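Two arms, one table and a drawer of old clothes

The shared workshop at Cetulstead closes its laser cutter at eight in the evening, and after that the building is quiet enough to hear a servo complain. Elīna Toom prefers to work then. Her project occupies the table nearest the back wall: a pair of small robot arms intended to fold clothes at a cost one household could bear.

The build has been called Lema since its first drawing. Two arms share one metal rail, so the distance between their bases stays fixed whenever the assembly is lifted off and put back. Toom treats that distance as the most important dimension in the project. An error of a few millimetres at the base shows up larger at the fingers, and two arms holding the same piece of cloth will then pull against each other until one of them faults.

The first version had separate bases, each clamped to the table. It lasted through December. Wekesa Barasa, who shares the bench, measured the gap before and after an evening's running and found that one clamp had crept. The rail was drilled the following week, with slots at the ends for adjustment and plain holes elsewhere.

Cabling took longer. A cable pulled tight across a wrist joint acts as a spring, and the motor has to fight it in every position. Toom now leaves a generous loop over each wrist and lets the rest follow the forearm down to the base. The loops look untidy and occasionally brush the work. They also cut the holding current at the wrist by 15 per cent, according to the log she keeps in a spreadsheet.

Cloth is an awkward material for a machine. A block has a position and an angle, and six numbers describe it. A garment has no such short description, and dark fabric makes matters worse because the creases that would show a camera where one layer ends are hard to pick out. Toom's test pile is deliberately heavy on black.
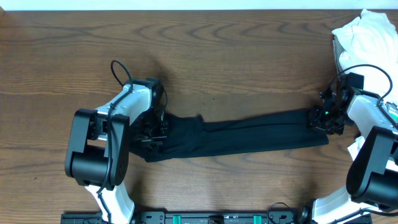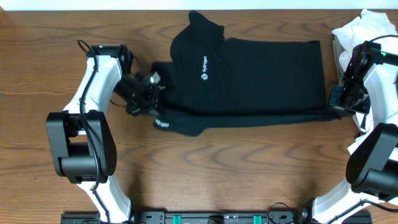 Black cloth on brown wood, with an arm at either side of it, is the case on which Lema spends most of its time. The routine is simple on paper. Each gripper finds an edge, closes, and waits for the other to report that it has closed too. The arms then move apart at a matched speed until the motor load rises, which is taken to mean that the slack has gone. Only then does either arm attempt a fold.

Kirsty Pryor has doubts about the load threshold: in her view a figure tuned on stretchy fabric will tear a seam on anything woven, and the arms ought to measure how far they have travelled as well as how hard they are pulling. She would set a limit on both and stop at whichever came first.

Toom accepts the point in part. A travel limit was added in the spring, but it needs a starting width for each garment, and at present that is typed in by hand. Barasa is writing a routine to estimate it from the camera. On light cotton it works well. On dark cloth it confuses a shadow with an edge often enough that the typed figure stays in use.

The latest full test ran to 100 attempts on mixed garments. Lema finished 48 with a fold that Toom would put in a drawer. Most of the failures came at the first grasp, where a finger took two layers and the program assumed one. Thinner fingertips are being printed, and a softer pad is on order from a supplier in Wasow.

Speed has been left alone. A single fold takes 70 seconds, most of it spent waiting for the arms to settle, and she sees no reason to shorten that until the grasp is dependable. The next change is to the rail, which will gain a second row of holes so that the bases can be moved closer together for children's sizes.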